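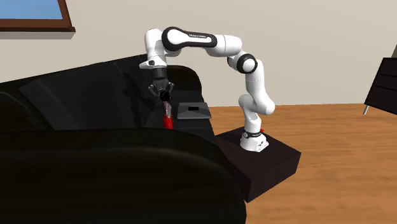
A black leather sofa on a wood floor.

Stevness furniture bank running low on sofas, beds

The Stevness furniture bank is down to its last 8 sofas and has stopped taking new requests until January, organizers said this morning.

Demand went up fast over the fall. 17 households are on the waiting list, most of them families moving out of short-term housing and into empty apartments. No beds, no table, in some cases nothing to sit on.

"We had a good summer and then it just dried up," said Teodora Milošević, who runs the Mella Street warehouse. "People call and ask if we want a china cabinet. We have plenty of china cabinets. What we need is couches and twin beds."

Leather and vinyl pieces are the easiest to place, Milošević said. They wipe down quick and don't hold smells. Fabric sofas are still accepted but have to be checked over first, and anything with rips, pet damage or broken springs gets turned away at the door. So do cribs and recliners with a power cord.

Pickup has been the other problem. The bank's one truck has been in the shop with a bad transmission and drivers have been borrowing a van that fits a loveseat, barely. A full size couch has to go in with the doors tied.

Spahić Moving has now offered a truck and two drivers every other week, no charge, through the end of winter. First run is set for 8 a.m., with the north side of town going first. Residents east of Nirkard Road will have to wait for the second run or bring there items in themselves.

Ermira Bošković moved into a two-bedroom off Nirkard Road with her kids in the fall and got a sofa, a dresser and a kitchen table from the bank. Waited 17 days. "We ate on the floor until then, the kids thought it was a picnic," she said. "By the second week they didn't."

The bank charges a $20 delivery fee, waived for anyone referred by the school district or the county. That will not change, Milošević said, even with fuel costs up.

The city council is expected to take up a request for storage space at its next meeting. The bank wants the use of the old bus garage behind the Mella Street lot, which has sat locked since the buses moved out. A couple of council members have raised questions about the roof – an inspection was done but the report hasnt been released.

Drop-offs are open 9 a.m. to 3 p.m. at the side door on Mella Street, not the front. Ring the bell. Please do not leave furniture outside overnight. Two mattresses were left in the rain last month and both had to be hauled to the dump, at the bank's expense.

Mattresses must have a tag and no stains. Call ahead for anything that needs more than two people to lift.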